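From the Losimby Physiotherapy newsletter, January

Heel pain in the morning: what you can do before you stop walking

Many of our patients come to us in January with the same complaint. They decided to walk more in the new year, they bought shoes, and after two or three weeks the first steps out of bed became painful. The pain is under the heel, sometimes a little to the inner side. It becomes better after some minutes, and it comes back in the evening or after a long time of sitting. I had this problem myself two years ago, so I write this item with some sympathy.

The usual name is plantar fasciitis. The plantar fascia is a strong band of tissue which goes from the heel bone to the toes and supports the arch of the foot. When it gets more load than it is used to, it becomes irritated close to the heel. During the night the foot rests in a pointed position, and the first steps in the morning pull on the band again. 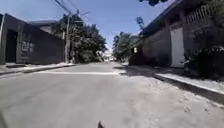
Heel pain of this kind depends very much on how quickly you increase your walking. The body accepts a new load if it comes in small portions, but most people begin with the distance they would like to reach in the end. My advice is to choose a simple route close to home and to stay with it until the foot is calm. A straight paved street with walls and trees on both sides is quite good for this purpose, and you can take a doorway or a painted number on a wall as your turning point. Next week you go a little farther, to the next doorway or the next tree. It sounds childish, but my patients remember a wall much better than they remember a number in minutes.

If you like to measure, start with 800 steps in one direction and then return. Keep the same distance for 4 days. If the morning pain is not worse than before, you can add a small piece. If it is worse, go back to the shorter distance and do not be angry with yourself.

Shoes are the second subject. You do not need an expensive pair. The heel of the shoe should be firm, the sole should not fold in the middle, and your toes need enough space. Please do not walk barefoot on hard floors at home while the heel is painful. A pair of house shoes beside the bed helps with the first steps. 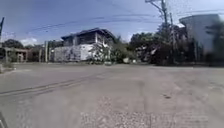

The third subject is the calf. A tight calf pulls on the heel, and the heel passes this pull to the band under the foot. Stand in front of a wall with both hands on it, put the painful leg behind you with the knee straight, and lean forward until you feel the stretch. Hold it for half a minute and repeat it with the knee slightly bent. Two times a day is enough, and one of them should be in the morning before you leave the house.

My colleague Oluwatosin Olaniyan also teaches a strengthening exercise with a rolled towel under the toes. You stand on one foot, lift the heel slowly, and lower it even more slowly. He prefers that you learn this one with him first, as many people do it too fast and feel more pain the next day.

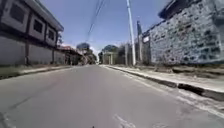

Should I stop walking completely until the pain is gone?

In most cases it is better to walk less and continue. Complete rest makes the foot weaker, and the pain often returns when you start again. Please contact us soon if you cannot put weight on the foot, if the heel is swollen or warm, if you feel numbness, or if the pain started suddenly after a fall.

Our foot and ankle class begins again this month in the small room on Dikarton Road. The group meets at 5:30 p.m. and you can bring your own shoes for a check. To reserve a place, please call the front desk or leave a note for me in my mailbox there.

Myfanwy Lloyd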